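Recall elections, part two

9 Nov 2022

Okay, I promised I'd get back to recalls, and I have been looking forward to this one! Last time I covered who can start a petition. Now for the fun part: what happens once the signatures are handed in.

My friend Hongmei Xue lives in Grirnine, where the petition against a council member needed 591 valid names. They turned in 594. Three to spare! The clerk went through every line in October and all of them held up. 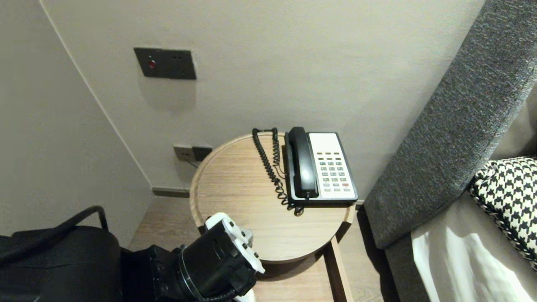 The phone by the bed, hotel room in Grirnine.

So does a recalled member get to run again? In Grirnine, yes, after the next regular election. The town charter covers it in section 11, and it's a wonderfully short read (four sentences, I love it). Other towns make you wait out the whole term, and a few say nothing at all, which leaves it to the courts.

I'm reading the Enero charter next, so send me yours if it has a recall section!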